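4.3 Setting up the laundry unload task in Skivport

Use this section to teach Skivport where the washer opening, the door and the basket are, and to check that the planner can find a path between them. You need a calibrated wrist camera (see 4.1) and a working connection to the arm controller (see 4.2).

Before you start

Open the washer door by hand. Skivport 5 does not plan door opening as part of this task. Place the basket on the floor in front of the machine and take out anything left in it. Leave the laundry in the drum.

CAUTION: Keep one hand near the stop button whenever the arm is enabled. The planner only avoids objects that have been added to the scene model. It does not know about people.

Capturing the start view

1. In the Task panel, choose New, then Unload. Type a name for the task. Names can contain letters, numbers and underscores.

2. Set Control Mode to Guide. The arm goes slack enough to be moved by hand.

3. Move the wrist until the drum opening and the basket both show in the live view. Open the gripper. The fingers should not cover the opening.

4. Set Control Mode to Hold and press Capture. Wait for the status line to change from Settling to Stored.
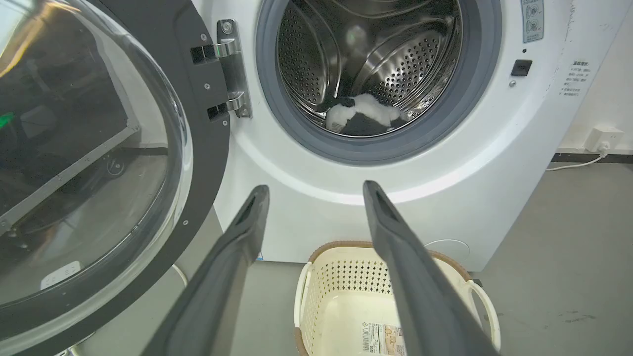

Figure 4-6. Wrist camera view with the door fully open, laundry in the drum and the basket between the fingers.

5. Compare your live view with Figure 4-6. The match does not have to be exact. If the basket is missing from your view, go back to step 2.

Marking the regions

6. Select Regions, then Opening. Click points along the inner edge of the gray door gasket. Five points are enough for a good fit. Press Fit.

7. Select Basket and click the corners of the rim. Do not click points on the side walls. The depth filter often drops out on perforated plastic, and the fitted height will be wrong.

8. Select Keep-out and draw a box around the whole door, including the hinge arms and the ring.

NOTE: Clear glass and reflections in it give poor depth readings. The Fidum detector may report the glass as open space, or place a false surface behind it. Always draw the door box by hand, even if Auto Keep-out shows green.

9. Add a second keep-out box for any cord or cable on the floor within reach of the arm.

Checking the plan

10. Press Plan Only. The arm does not move. The planner stops when it finds a path or after 3000 ms, whichever comes first.

11. Play the path in the viewer. Look at the wrist as well as the fingertips where the arm passes the gasket.

If the planner reports error 11 (goal in collision), the Opening region overlaps a keep-out box. Pull the edge of the door box back toward the hinge and run step 10 again. If it reports error 2 (timeout), move the basket closer to the machine and repeat from step 2.

Save the task before you leave the panel. Unsaved regions are lost when Control Mode changes.

Section revised January 30, 2026 by Tania Saha. Grasp settings for fabric are covered in 4.4.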